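Dash Cam Questions I Get All the Time

Do I need a pro to put one in?
Nope! I did my first one in my driveway with a plastic trim tool and a lot of muttering. If you can plug in a phone charger, you can handle the basic setup.

Will it kill my battery?
Only if you hardwire it and skip the cutoff. I set my Reltura to shut down after 60 minutes parked and I've never had a slow start, even in January.

How long a cable should I buy?
Measure first, please. My sedan took 17 feet to reach the back window, so I ordered 18 and tucked the extra behind the headliner. The cable in the Cedeck box is only 9 feet - fine for the front, useless for the rear.

Which memory card do you use?
A high-endurance one. Regular cards wear out fast with all that rewriting.

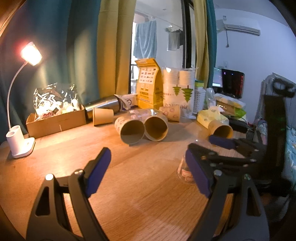
I format mine every month or so, right in the camera menu (save any clips you want first!). The Kahraman buries that option under System, then Storage, and it took me forever to find it.

Can I stick the mount anywhere?
Check your state's rules. I go behind the mirror, on the passenger side.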